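CAPÍTULO 4

La madera y sus malas costumbres

Todo el que compra una mesa cree haber comprado un objeto. El carpintero sabe que ha vendido un material con opiniones propias, que seguirá hinchándose, encogiéndose y quejándose mucho después de emitida la factura. Este capítulo trata de esas opiniones y de cómo tenerlas en cuenta antes de coger el serrucho, que es cuando todavía sale barato.

En el capítulo anterior vimos la anatomía del tronco: albura, duramen, radios, anillos de crecimiento. Quien se lo haya saltado por parecerle botánica puede volver ahora, sin que se entere el profesor. Vamos a necesitar sobre todo una idea, la de que la madera es un haz de tubos que en otro tiempo transportaban agua y que nunca han perdido del todo la afición.

De esa estructura sale casi todo lo demás. El agua entra y sale de las paredes celulares según la humedad del aire, y la pieza cambia de medida. A lo largo de la fibra, el cambio es tan pequeño que en un mueble suele despreciarse. A lo ancho, no se desprecia impunemente. En dirección tangencial a los anillos, la merma viene a ser el doble que en dirección radial, y de esa desigualdad viven los tableros abarquillados, los cajones que solo abren en invierno y una parte nada pequeña del gremio de restauradores.
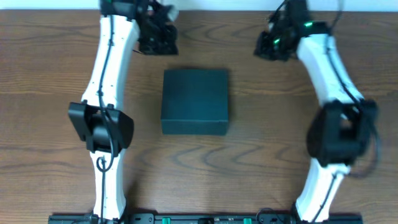 El dibujo de la veta, que el cliente suele elegir como quien elige una corbata, es en realidad un plano de cortes. Un corte radial da líneas rectas y paralelas, de aspecto formal y comportamiento a juego. Un corte tangencial da ondas, llamas y arcos, mucho más vistosos y bastante menos de fiar. Los nudos señalan el arranque de una rama y desvían la fibra a su alrededor; el cepillo los encuentra siempre, incluso cuando el aprendiz no.

Un caso para ir calentando. El taller Jikent entregó en junio un tablero macizo de 157 cm de largo, encolado a lo ancho y atornillado sin holgura a un bastidor de acero. El cliente lo colocó junto a un radiador. En enero, el tablero tenía una grieta por la que cabía una moneda, y el taller, una carta. Antes de seguir leyendo, conviene anotar quién tiene la culpa. La respuesta del apartado 4.3 no absuelve a ninguno de los tres, contando el radiador.

AL TERMINAR EL CAPÍTULO, EL ALUMNO SABRÁ

Distinguir un corte radial de uno tangencial por la testa y por la cara.
Calcular la merma prevista de un tablero a partir de su humedad inicial y final.
Elegir una fijación que permita el movimiento.
Explicar todo lo anterior a un cliente con prisa.

4.1 El agua que se queda

Un árbol recién talado puede contener más de 200 gramos de agua por cada kilo de peso, y en muchas especies bastante más. Parte de esa agua ocupa el hueco de las células y se marcha sin consecuencias para las dimensiones. El resto está ligada a las paredes, y su salida es la que mueve la pieza. La frontera entre ambas situaciones se llama punto de saturación de la fibra, y por ella empezaremos.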